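Cahier d'atelier, 18 janvier 2021
Coin noir, lettres et tissu bleu 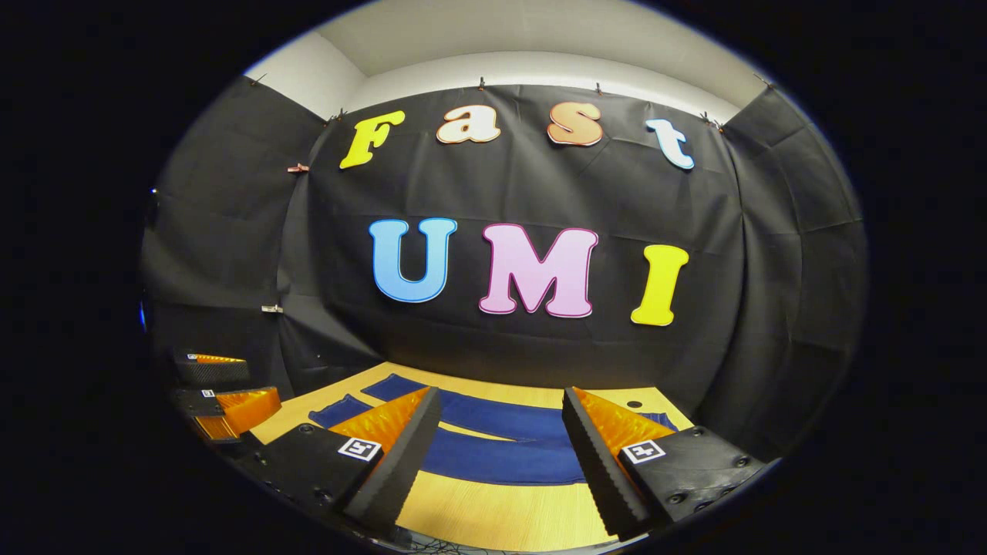

Le coin table, avec le fond noir et les lettres « Fast » / « UMI ».

Bon, je note tout tant que c'est frais, parce que la dernière fois j'ai laissé traîner et Rui m'a demandé trois semaines plus tard comment on avait accroché le fond (aucune idée, évidemment).

Le tissu noir tient avec des petites pinces, sur le panneau du centre comme sur les côtés. Il y en a une couleur cuivre à côté du F, dépareillée, je la laisse, elle serre bien ! Par contre les plis, c'est la plaie. J'ai passé le fer vapeur dessus avant de le pendre et il en reste partout. Chiamaka propose de lester le bas avec une baguette, à essayer. Sinon on rachète du plus épais chez Gurano, du 200 g/m² minimum, le nôtre doit être en dessous.

Les lettres : j'aime beaucoup, surtout le M rose avec son contour magenta. Le t de « Fast » penche et il est un peu plus bas que ses voisins. Damilola trouve que ça donne du rythme, moi ça me démange de le redresser à chaque passage. On vote quand Nnamdi sera rentré. Si on en redécoupe, garder les formes bien rondes et prendre le même bleu clair que pour le U, la référence est sur la feuille scotchée dans le placard.

Côté table, j'ai ressorti le tissu bleu foncé pour nos essais de pliage. Plié en bandes qui se chevauchent, il prend presque toute la largeur et on voit bien les bords sur le bois clair. Sur le fond noir ce serait une autre histoire, le bleu se perdrait complètement. Prévoir quand même une pièce plus claire pour comparer, Adaeze a un drap crème de 100 sur 200 cm qu'elle veut bien sacrifier (merci !!).

Ah, et le trou dans le plateau, vers la droite : attention à ne pas y coincer un coin de tissu en tirant. Je cherche un bouchon au bon diamètre, il y en avait dans la boîte Saka en juin mais elle a changé d'étagère.

À faire :
baguette pour le bas du fond
demander le prix du tissu épais, au mètre
retrouver la boîte Saka
décider pour le t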